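Gruromine Review Desk, moderation add-on for question and answer boards

Gruromine Review Desk is made for communities where members can suggest edits to the posts of other members. It puts all waiting edits in one queue and shows the old text and the new text side by side. The reviewer can approve, reject, or improve the edit before it goes live.

Every rejection needs a reason. You can choose from 8 ready reasons or write your own, and the author of the edit receives it as a private message. In our experience people are less angry when they know why.
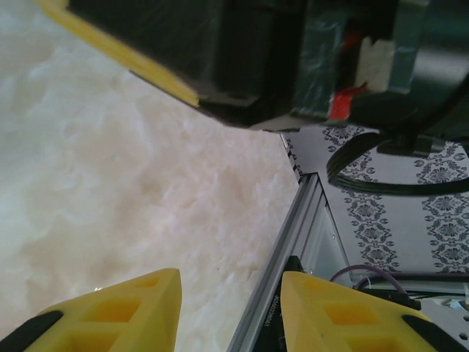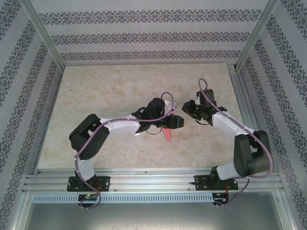
By default an edit needs 2 votes of approval. The owner of the board can change this number for each section. If two reviewers do not agree, the edit goes to a moderator and stays in the queue until the moderator decides.

Permissions
Access to the queue is given by points or by hand. Please note that points from imported accounts are counted only after the first login of the member.

Works with
Helwood Board 4 and later
Culum Forum (the comments module is not supported yet)

Price
74 dollars per year for one board, updates included. The history of reviews can be exported as a CSV file at any time, also after the license has ended.

Currently installed on 1,856 boards. Last update: Tue 29 July

Questions before you buy? Write to Laiba Mohmand through the contact form. She answers on working days.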